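Three Turns Over the Ridge

I had one job in the back seat of the Goteck, and it was to keep my hands off the yellow handle.

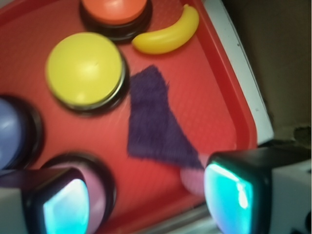
Breakfast was a mistake

Sarla Grewal told me to eat something plain, so naturally I had the biscuits and gravy at the diner across from the airfield. She watched me finish the plate and didn't say a word. She has been racing sailplanes out of Vundlow for most of her adult life, and I figure she's seen plenty of magazine people do the same thing.

If you've never been around glider racing (I hadn't, until this October), picture a sailboat regatta with the water taken out. No engines once you're off the tow. Everybody circles in the same column of rising air, waiting for the start line to open, and then they all peel off and run for the first turn point. The two-seaters fly the same course as everyone else, with a second body in back that mostly serves as ballast. That was me.

Nassoro Rugemalira strapped me in. He crews for Sarla, and he pulls shoulder straps the way my grandmother used to tie ice skates. "Tighter than you like," he said, "and then one more." He showed me the water tube, the air vent and the little bag in the side pocket. He showed me the bag twice.

Going up

The tow is the loud part. You bounce along the grass behind a plane that seems much too small to be pulling you, the wings wobble, somebody runs alongside for a few steps, and then the bouncing quits. We let go at 2,444 feet with a bang that I was told to expect and still yelped at.

Then Sarla found her thermal, and I found out what circling does to gravy. She rolled us way over and held us there, with seven or eight other gliders going around in the same invisible chimney, above us, below us, straight across. I could see one guy's sunglasses! I could see him scratch his nose!

"Look at the horizon," Sarla said. "Don't look at him."

I looked at him the whole time.

The ridge

The start opened a little after one, and we went. The first leg runs along Robles Ridge, where the wind hits the slope and gets shoved upward, so you can fly fast and straight without stopping to circle. You just have to do it close to the trees. Really close. I'd been picturing a peaceful kind of sport, hawks and clouds and so on, and there I was watching pine tops rip past the wingtip while the seat kept whacking me from underneath.

Sarla talked the entire way, mostly about her kitchen remodel. Every so often she'd break off, say "hm," move the stick maybe an inch, and we'd shoot up a couple hundred feet. Then back to the cabinets.

We made all 3 turn points. Over the last one, at Ornirine, she let me take the controls, and I lost us 1,105 feet in what felt like the time it takes to sneeze. She took them back very politely.

Coming home

The final glide is a bet. You decide you're high enough to reach the finish, you point the nose at it, and after that there's not a lot to discuss. Sarla quit talking about cabinets. The whistle of the air got higher, the field got bigger, and we crossed the line low enough that I could read the lettering on the fuel truck.

We finished fourth in the two-seat class, some 30 seconds behind third. I asked Nassoro how much of that was my turn on the stick. He was already taping a wing root and took a while to answer.

"Thirty seconds," he said.

The bag, I'd like it known, went back in the side pocket unused. I did have to lie down under the trailer until dinner, and Sarla brought me crackers.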